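Search this site Search Go

Lusatthorpe College — Domestic and Institutional Housekeeping
Unit 4: Stains, Surfaces and Simple Chemistry
Course handout, prepared by Seren Humphreys

A stain forms when a coloured substance passes into a surface or dries upon it. Students should be able to name the substance and the surface before selecting any treatment. 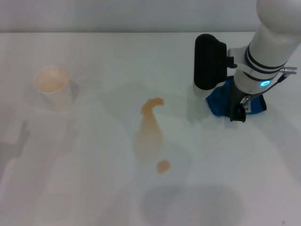

Drinks containing tannins are among the most frequent causes of marking in staff rooms. Fresh tannin should be blotted with a plain cloth from the outer edge inwards, and rinsed with cool water. On a white tabletop, an orange-brown spill with a fainter trail should be treated over its whole length, and any separate droplet lifted first. Bleach is not to be used until milder methods have been tried.

Protein stains, such as egg and milk, are set by heat and must be kept away from hot water. Grease calls for a detergent, which surrounds the oil and carries it off.

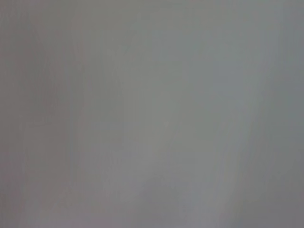
Judging whether a surface is clean depends a great deal on the light. A lamp held low to one side will show up smears that overhead lighting hides. Smooth grey finishes need particular care, as soft vertical bands of lighter and darker tone may be shading alone — the student should change the angle of the light and look again before applying any product.

Written work: compare the treatment of tannin and grease in no more than 2000 words. Submit 2 copies to the Kneath office by the end of July.

Contact the department | © Lusatthorpe College | Back to top

Comments (2)

Atif Kakakhel: Does the word limit include the reference list?

Seren Humphreys: It does not. Please list your sources on a separate sheet.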